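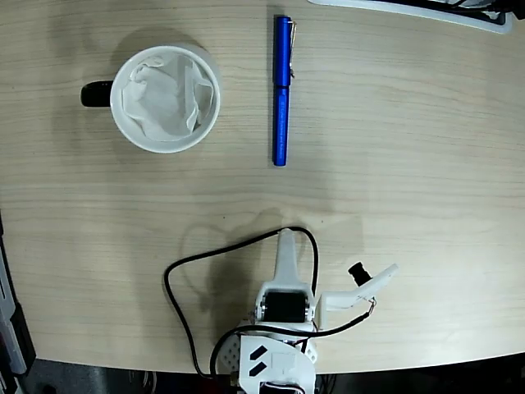 Do you hire to people who have never run a quiz before?
Yes, and we prefer it, as they haven't picked up any habits yet. A Modness quiz pack has everything a first-timer needs: 70 questions, a tiebreaker, answer sheets and a page of advice on dealing with the table that always argues. You supply the room, the pens and something to draw the raffle from. A plain white mug with a black handle will do nicely, though take the tissue out first or somebody will win it.

Who writes the questions?
Irfan Lodhi writes most of them. Ottó Virág checks them and removes the ones about cricket. If you would like the ones about cricket, ask for the Vancombe pack, which is where they go.

How hard are they?
A decent pub team should score in the low fifties. The Trerov pack is harder and has caused one resignation from a parish newsletter. Please don't order it for a family Christmas.

Will my regulars have seen the questions before?
Not from us. We have some 2,000 questions in use and we keep a note of which venue has had what. If they've seen them on television, good for them.

Can I change a question I don't like?
You can. It's your evening. But change the answer too — we had a long email in August from a landlord who hadn't.

Are picture rounds included?
One per pack, printed in black and white. Flags are therefore not covered.

What if an answer is wrong?
Write and tell us. If you're right, the next pack is free. We've had 141 complaints so far and have given away four packs, two of them over the same river.

May teams use their phones?
That's between you and them. Our advice sheet suggests a phone amnesty at half past seven, and a long look at anyone who then visits the toilet during the music round.

How do I decide a tie?
Each pack has a nearest-number question. If both teams say 396 and glare at each other, split the prize.

Can I send a pack back?
Unopened, yes. Opened, no, for reasons your regulars will understand.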